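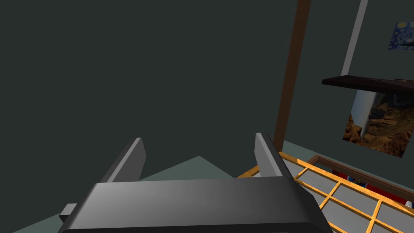

Sim Test Operator (fixed term) - gripper fault retest, Prallstead

Plisimico is after one more person for the Dringate retest. Start ASAP, finishing end of September. Need someone who is patient and writes things down.

Background, quick version. Our two-finger gripper opened by itself during a hold on the real arm at Prallstead. Load dropped, landed beside a tech's foot. No injury, but too close. Arm has been locked out ever since. The log shows 1,465 holds before the fault with no warning, and we still can't say if its the controller or the release signal coming in late. Until we can, all work is in simulation.

The job:
- run the hold and release tests in the simulated room, same start position every time
- drop signals, delay them, send them twice, see what the fingers do
- flag any run where the fingers open without a command, even for a blink
- write each fault up the same day, plain words, no guessing at cause
- hand over to the night operator properly. We've been sloppy on this

You'll need:
- some time around robots or plant machinery, any kind
- basic Python, enough to change a script and not break it
- comfort telling a senior engineer to stop
- lockout training, or willing to do ours before you go near the cell

Don't need a degree. Fitters, sparkies and lab techs have all done well at this.

Hours are 24 a week, spread how you like between us. Pay is $51 an hour, super on top. On site at the Fitzsimmons building, parking out the back, the bus is okay. Some work from home once your settled in. The sim runs on our machines so you don't need your own.

Note the real arm stays off for this contract unless the safety review clears it. If you're mainly keen on hands-on hardware this probably isn't the one.

To apply: one page on a fault you found or missed, plus a resume. Email or drop it at the front desk, attention Debora Mazza. Closes 22 March 2023, might close sooner if we recieve enough good ones. Short phone chat first, then a paid half day trial on the sim.

Questions about the incident itself, ask Debora on the phone, she was there.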